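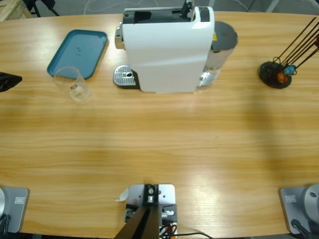 Coffee corner host wanted – part time, Sovatetti shared workrooms

We are looking for a friendly, steady sort of person to look after the coffee corner at Sovatetti, our shared workrooms on the second floor of the old Mitarport building. It is a small job in terms of hours, but it matters a great deal to the people who come up our stairs every morning, and we would love to find somebody who enjoys it as much as our last host, Merle Ruddock, who is leaving us to move nearer her grandchildren (we shall miss her terribly, and her ginger cake too).

What you would be doing

The capsule machine will be your main companion. It needs its water tank filled, its drip tray emptied and rinsed, and the used capsules cleared out before they pile up. You would also wash the glasses, keep the mug tree stocked, wipe down the serving trays and give the long oak table a proper clean at the end of the shift. The table marks easily, so please be kind to it – damp cloth, then a dry one, and never the green scourers.

Now and then there is a meeting in the back room and you would carry a tray through with coffees and water. Wilma Morrison, who runs the front desk, will tell you the day before how many are coming. You would also keep an eye on the cupboard and let her know when we are getting low on capsules, milk or sugar. We get through more than you might think: last year it was 3,273 capsules, and that was with the machine away for repair for most of May.

Who we are hoping for

You don't need to have worked in a café. Merle hadn't, and she picked it all up in a couple of mornings. We would like someone who turns up on time, doesn't mind a bit of washing up, and is happy to say hello to people who have not quite woken up yet. Some of our members are new to the town and still finding their English, so patience is very welcome, and if you speak a little French then Loïc Hervieu will be delighted and you may never get away.

Hours and pay

Mornings only, with 2 hours each shift and a break for your own coffee, which is free, naturally. Pay is 300 a month, paid at the end of each month, and we provide aprons and gloves.

How to apply

Write a few lines about yourself to Zinhle Hendricks, Room 313, or hand them in to Wilma at the desk. A CV is fine but a letter is nicer. Please let us have it by Oct 6, 2018. We will invite people in for a chat and a cup of something, and everyone who writes will get a reply.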